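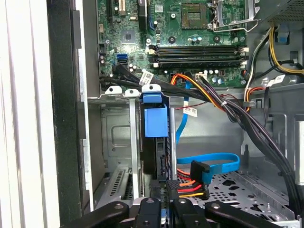 How Does a Computer Remember Things?

Think about what you ate for breakfast. Easy! Now try to remember what you ate for breakfast on the first day of kindergarten. Not so easy, right? Your brain keeps some things close by and tucks other things away (or loses them completely). Computers have their own ways of remembering, and they are pretty amazing!

Two kinds of memory

Most computers have 2 main kinds. The first is called RAM. Imagine your desk while you do homework. Your pencil, your math book and your paper are all within reach, so you can grab them fast. RAM is the computer's desk! When you play a game, everything the game needs right now goes there.

But when the power goes off, RAM forgets everything. Whoosh, clean desk!

The second kind is called storage, and it works like a giant bookshelf. It takes a bit longer to fetch things from it, but they stay put even when the computer is switched off. Your photos and stories live there.
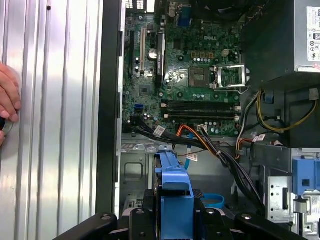 Inside a Dell desktop computer, with its blue plastic drive carrier.

Ones and zeros

So what does a memory look like to a computer? Just numbers, and only two of them: 1 and 0. Each one is called a bit. Put eight bits together and you have a byte, enough for one letter. Your name might need 7 bytes. A short poem with 200 letters and spaces needs 200 bytes!

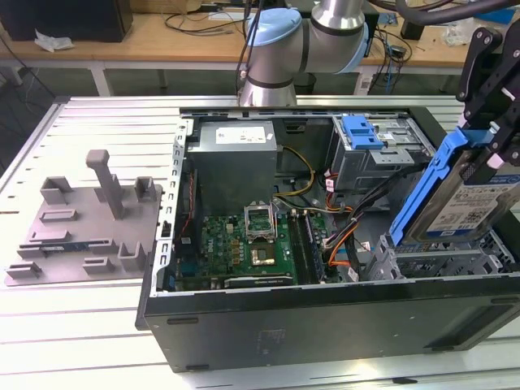

Pictures need a lot more, and movies more still, so a big bookshelf is handy.

Try it yourself!

Ask a friend to read you the number 461. Say it back. That was your RAM! Now sing a song you learned when you were little. That came from your bookshelf.

Words to know
Bit: a single 1 or 0
Byte: eight bits
RAM: fast memory for right now
Storage: memory that stays

Written by Frøydis Isaksson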